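Chapter 6
Collecting Examples

A learning system is only as good as the examples it is given. The previous chapter assumed that those examples already existed in a file somewhere. In this chapter we go back a step and look at how they are gathered, one recording at a time, by people doing ordinary work.

Our running case is the Ravwood set, put together by Torunn Myklebust and Ivar Viklund for a robot meant to help with routine checks on electrical cabinets. The plan called for 400 recordings. By July they had 600, and 29 of those were later thrown out – mostly for missing start and end marks.

Each recording covers a single task, such as finding a named part or reporting which lamps on the door are lit. The view is taken from head height, so the system learns from what a worker or a robot would face when standing at the open cabinet. Door controls, breakers, terminal blocks and colored wiring may all fall within one view, and the task decides which of them matter.

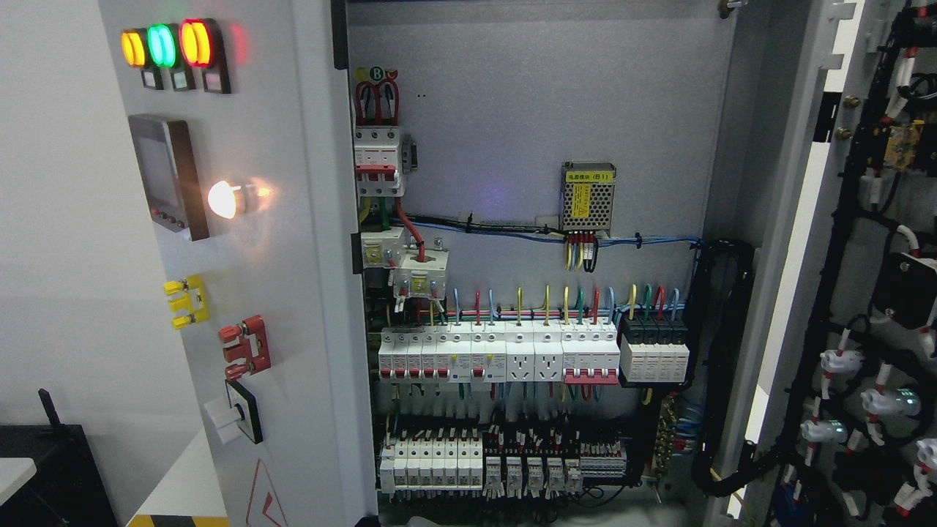

6.1 Deciding What Counts as One Example

Before recording starts, the team has to agree on where an example begins and ends. Myklebust and Viklund began each one when the task was read aloud and ended it when the worker said "done." Pauses were kept. Wrong moves were kept too, and labeled as such.

A written task should name one goal. "Report the state of the green lamp" is a usable task. "Check the cabinet" is too broad – two workers will do two different things, and the labels will not agree.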